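Foros > Robótica educativa > Proyectos de alumnos
Tiempo de lectura: 2 min

Simulación con dos brazos: ¿cámara inclinada o cenital?

tamsin_a
Somos el grupo del miércoles del club Solla. Tenemos que entregar en octubre la tarea de los dos brazos en simulador. De 90 episodios nos salen bien 83 con la cámara cenital. Con la inclinada bajamos bastante y no sé si merece la pena seguir con ella.

Ahora mismo la vista inclinada nos da esto, con el armario gris a la derecha y la pared verde a la izquierda:

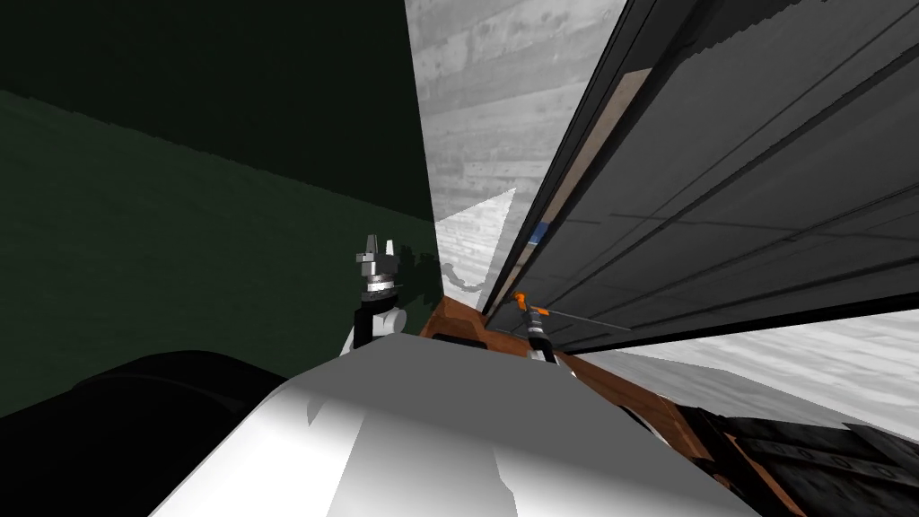 Las texturas las dejamos fijas de momento. Lo que cambiamos en cada episodio es la posición inicial de los brazos -- la semilla va en el archivo de configuración.

e_quintanilla
Yo quitaría la inclinada. Para una entrega de club la cenital os sobra.

Wojcik
No estoy de acuerdo. Si luego lo pasáis al brazo real, la cenital exacta no la vais a tener nunca. Entrenad con las dos.

e_quintanilla
En las bases no piden brazo real. Léelas.

Wojcik
Las leí. El apartado 6 da puntos extra por probarlo fuera del simulador.

mei.baptiste
El año pasado usamos las dos y tardó el doble en entrenar. Subimos dos puestos, eso sí. Mirad también el campo de visión, el nuestro venía mal de fábrica.

tamsin_a
Gracias. Lo del campo de visión no lo había mirado. Lanzo esta noche 121 episodios con las dos cámaras y pongo los números aquí.

Etiquetas: simulación, brazo robótico, clubes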